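## News from the robotics club

Hello again from the back half of the Nekville workshop! I promised an update on the gripper project once we had something to show, and after most of January spent arguing about foam I think we're finally there.

If you missed the last newsletter, this year's student group is building a hand for the Fandumthorpe pick-and-place meet. The team named it Kiss, partly because the fingers are supposed to touch things very gently and partly because "keep it simple" was written on the whiteboard for so long that it became a kind of motto. I was outvoted on the name, and I've come around to it.

The fingertips have eaten up most of our time. Our first set had hard plastic tips, and they were fine with anything chunky and hopeless with anything that squashed. So we moved to soft pads, and then everybody had an opinion about what shape the soft pads should be. Flat ones slid. Ribbed ones were better going up and down but let things twist. The waffle pattern came from one of our newer members, who drew it on the back of a bus schedule, and we've stuck with it ever since (I still have the bus schedule).

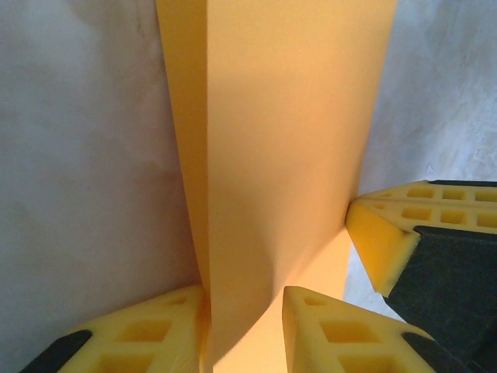
*Kiss and the foam block, seen from the wrist camera.*

The block is our standard practice piece now. It's tall, it stands up by itself, and it shows you right away when one finger is pushing harder than the others – the whole thing leans. We do 50 tries with each version of the closing code and write every one down, even the embarrassing ones. The last version dropped it 7 times, and 4 of those were in the first few minutes before we found a loose screw. I'll take that!

We have two jobs left before the meet. The wrist camera needs a better mount, as the one we have creeps a little every time the arm turns, and the students want to try the hand on odder shapes. I've asked for something round. They've asked for a croissant. We'll see.

The code group has also moved everything over to Nininum, the shared notebook one of the older students set up. If you're on the team and can't get in, come and find me before practice and I'll sort out your login.

We could use more scraps of soft foam too, any color, as long as it's clean and bigger than your hand. There's a box for it by the workshop door.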